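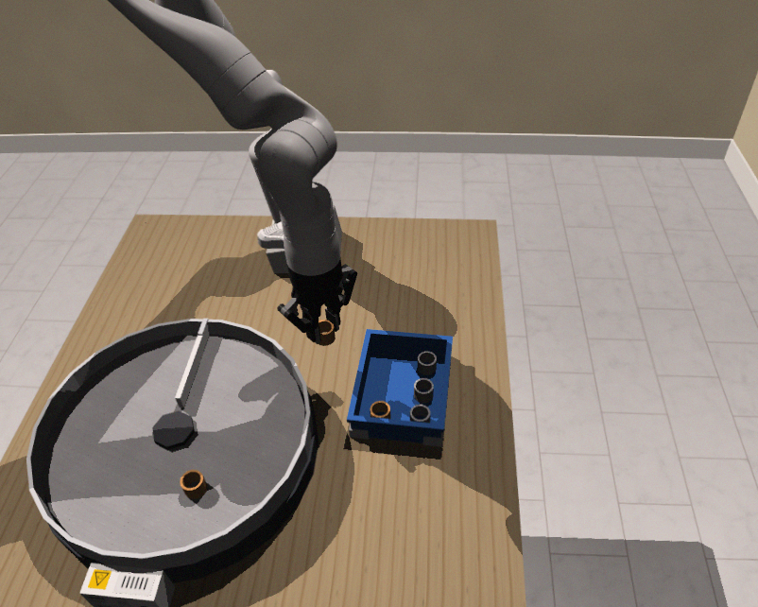 3. Building the cell, first on screen and then in the workshop

Fig. 3. Simulated version of the sorting cell, with the arm over the table, the turntable at lower left and the blue bin to its right.

I should say at the start of this section that I'm a hobbyist with a bench in a shared workshop in Idatgate, and the order in which we did things was mostly decided by who had the key. Abílio Neves and I wanted an arm that would pick small cups off a turntable and put them in a bin. We had the arm and a decent table, but the turntable was still a sketch on the back of a delivery note, so we built the whole lot in simulation first (Fig. 3) and I'm very glad we did!

The layout went through 4 versions. In the first one we had the bin on the far side of the arm, which looked lovely and tidy but meant the wrist had to swing right over the top of everything on each trip, and the elbow kept running up against its limit. Moving the bin next to the turntable fixed that. The gripper now has a short hop sideways, and both working areas stay in front of the arm where you can keep an eye on them.

The turntable took the longest to model. It has a raised wall made of short straight facets instead of a true curve, partly to keep the collision shapes simple and partly because Abílio was going to make the real one out of flat strips anyway. The divider bar running from near the hub to the back rim was Kohei Higuchi's idea. Without it, cups in our early runs would settle against the wall and just ride round and round, and the arm (which at that point had no notion of a moving target) would wait for them very patiently.

We used two colours of cup, orange-brown and dark grey. The grey ones gave us more bother on the disc, which is grey too, and I spent a whole evening in July fiddling with the lights before Kohei pointed out that I could change the threshold in the detector. Shadows were the other nuisance. The arm throws a big one across the back of the table, and our first detector was quite happy to report a cup in it.

We ran 300 picks with the final layout before cutting any material, and 35 of them failed. Most of the failures were cups standing close to the wall, where the splayed finger touched the rim before the other one had got anywhere near. We shortened the fingertips in the model, ran the awkward starting positions again, and carried the new length over to the drawings. I haven't included the repeat runs in that total.

The real table is a bit narrower than the simulated one, so the bin had to come 2 cm closer to the turntable, and we measured the base position again after bolting the arm down. The calibration routine we used for that is described in Section 4.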